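Drarkby pick cell: pre-run inspection, grasp data collection
Site: Prallitz lab, cell 4
Date: 06/08/2023
Result: PASS, 2 items to follow up

1. Emergency stop tested from the pendant and from the door. OK
Comment: Both cut motion right away. Love how quick the reset is now.

2. Arm speed limit set for collection mode. OK

3. Cables along the arm secured. OK, follow up
Comment: Ran the wrist through its full range by hand-jog and nothing pulled tight. Please look at the ties again at the next break anyway, the wrist gets a real workout when we record!

4. Bin fixed to the table. OK
Comment: Push on the rim from all four sides before you sign. If the bin creeps even a little, every grasp label after that is off and we can't fix it later.

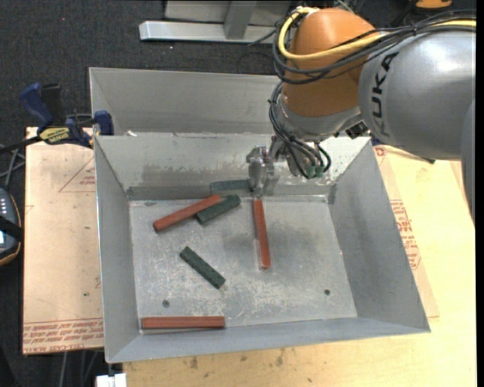 5. Blocks placed by hand, arm stopped, gate open. OK
Comment: Mix them up well between runs. Blocks against the wall and blocks touching each other are the ones the Gula model still gets wrong, so those examples are worth gold to us. Don't be neat!

6. Gripper fingers checked for cracks and play. OK

7. Clearance to bin walls checked at low speed. OK
Comment: Closest approach to the back wall is the one to watch. Stop the run if you hear scraping.

8. Failed grasps being saved. OK
Comment: Keep every miss. Last batch had 38 misses and they taught the model more than I ever expected.

9. Disk space and clock sync. Follow up
Comment: Room for 1000 more attempts, then the Jitpraphai drive has to be swapped. Clock was fine.

10. Gate closed, warning light on, log started. OK

Next full inspection: September, or sooner if the gripper is changed.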